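Share 2 Comments 3

Endby tapered vase, matte white

The Endby is a tall vase with a smooth, matte white finish. The body is wide at the top and narrows all the way down to a raised ring at the foot. It was drawn by Aksel Lykkegaard for Blöndal and has been in the Pilturine range since the spring. We sell it in one size and one colour.

Height is 310 mm. The opening is 90 mm across, enough for a supermarket bunch with the leaves left on or a few heavier stems such as hydrangea. Because the sides slope inwards, the stems meet near the bottom and fan out at the top. Long grasses and dried seed heads stand well in it. Short flowers don't, and anything cut to less than the height of the vase will drop down inside. For those we would suggest the low Valtstead bowl.

The clay is fired twice and glazed inside, so it holds water. The outside has a thin matte coat that feels dry and slightly chalky in the hand. It is a little flatter on one side than the other. The shape is meant to be like that and every piece has it to some degree. If the vase is going against a wall, turn the flatter side to the back. 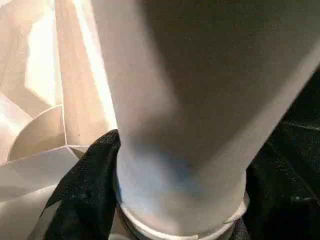
The finish takes its tone from whatever is near it. By a window the lit side looks creamy and the far side goes grey, and next to dark furniture the white seems colder than it does on a pale shelf. Customers sometimes order a second one and write to say the colours don't match. Try swapping the two round before sending either back.

The ring is a separate part, fitted at the works after firing. It adds weight low down. An empty Endby will stand on its own on a level surface, but it is top-heavy by nature and should be at least a third full of water, or have a handful of clean gravel in the bottom, if it is going anywhere people brush past. Do not lift it by the ring. Hold the body with both hands, just under the rim.

Cleaning

Wash by hand in warm water with a little washing-up liquid. A bottle brush will reach the bottom. For green marks left by old water, fill with warm water and a spoonful of bicarbonate of soda and leave overnight. The outside can be wiped with a damp cloth. Cream cleaners and scouring pads will polish the matte coat and leave shiny patches, and these can't be put right. Not suitable for dishwashers.

Dust gathers in the groove where the ring meets the body. A dry paintbrush gets it out.

Using it on wood or stone

The underside of the ring is unglazed. Stand it on a mat or a folded cloth if the surface marks easily. Condensation can form on the foot in a cold room, and a vase left on bare oak for a week may leave a pale circle. Felt pads can be stuck to the ring, but they need replacing once they get wet.

Small marks and pinholes

Pinholes smaller than a grain of salt may show in the finish, mostly towards the bottom, and a fine line can sometimes be felt on the ring where the mould parts met. We do not treat either as a fault. A crack, a chip on the rim or a ring that moves when pressed is a fault, and we will replace the vase. Send us a photograph and your order number.

Delivery

Sent in a double carton with moulded pulp ends, usually within 3 working days. Please keep the carton until you have checked the vase over, as we can't take it back through the post without one. Collection from the shop is free, and we will hold a paid order for a fortnight.

Spare parts

Replacement rings are not sold separately. The pulp ends can be bought for the cost of postage if you are moving house and have thrown yours away.

The next delivery from Blöndal is due in March. Orders placed while the vase is out of stock are filled in the order they came in, and your card is not charged until yours leaves us.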